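Calibrating the Wulside hand-held gripper before a whiteboard session

These steps apply to the Wulside kit with firmware 3217 or later. Earlier units need the update from Javach first. Allow ten minutes.

1. Charge the handle fully and switch it on with the fingers open. Wait for the steady tone.

2. Squeeze the trigger to the stop and release it. Repeat until the display shows a closed reading of 69 or less. A higher reading means a finger is seated badly. Slacken its screw, push the finger home and tighten again.

3. Open the fingers fully. The encoder should read 2891. If it drifts by more than two between squeezes, run Zero from the Hájek menu and go back to step 2.

4. Check the finger covering. Light fraying at the lower edge does not affect the reading. Replace the covering if bare finger shows on the gripping face. Spares are sold in pairs.

5. Lay the whiteboard flat on a table, frame side up. Hold the gripper over it with the fingers apart and move it slowly until the tracking light stays green. Glare on a glossy board can make tracking drop out, in which case turn the board a little and start the pass again.

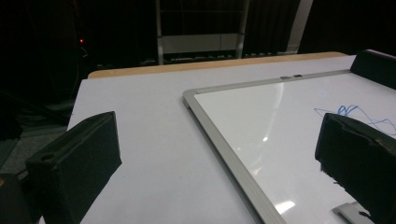
Vojtěch Kováčik wrote in to say that step 3 fails on his unit unless the handle has been on for a while, and that he now leaves it five minutes before zeroing. Javach support gave him the same advice in June.

6. Save the profile under a new name. The kit keeps the last 1000 passes and overwrites the oldest.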